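골목을 걷는 즐거움, 담장과 담장 사이

큰길에서 한 번만 꺾으면 소리가 달라진다. 오토바이 소리가 뒤로 물러나고 내 발소리가 들리기 시작하는데, 나는 이 순간이 정말 좋다! 통디(Thongdee) 주택가의 골목들을 걸어 보자고 한 사람은 이 동네에서 자란 와라폰 루앙랏 씨다. 그는 지도 대신 바닥을 보라고 했다. 매끈하던 콘크리트가 어디서 거칠어지는지, 금이 어느 쪽으로 번지는지 보면 골목의 나이가 읽힌다는 것이다.
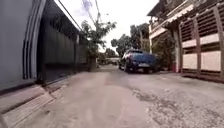
걸음이 느려지니 담장도 눈에 들어온다. 문 하나, 턱 하나에도 집집마다 고집이 있고, 담 너머로 몸을 내민 나무는 길까지 자기 마당인 줄 아는 모양이다. 와라폰 씨는 흐린 날을 권한다. 그늘을 찾아 서두를 일이 없으니 같은 길도 두 배는 오래 걷게 된다고. 우리는 900미터 남짓한 길에서 한 시간 가까이를 보냈다(중간에 국수를 먹은 시간은 뺐다).

좁은 길에서는 바로 곁의 차도 풍경이 된다. 큰길이라면 그냥 지나쳤을 파란 SUV 옆을 바짝 붙어 걷다 보면 검은 타이어와 은색 휠, 발판의 크롬 빛까지 새삼스럽게 크다. 몸을 낮추면 더 그렇다. 아이들 눈에는 골목이 늘 이만했겠구나 싶다.
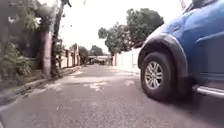

통디, 2022년 1월 4일

새해 들어 다시 찾은 골목에는 우선자 씨가 함께했다. 16년째 여러 도시의 뒷길을 그려 온 그는 연석부터 스케치북에 옮겼다. 얼룩지고 먼지 앉은 턱, 그 밑에 모인 흙과 부스러기. "깨끗한 선은 금방 그리는데 이런 선은 한참 봐야 해요." 옆에서 따라 그려 보니 과연 그랬다. 손은 서툴러도 어찌나 재미있던지, 다음에는 내 연필도 제대로 깎아 가기로 했다. 와라폰 씨는 벌써 다음 골목을 골라 놓았다. 11월에 걷다가 비를 만나 되돌아온 길이라고 한다.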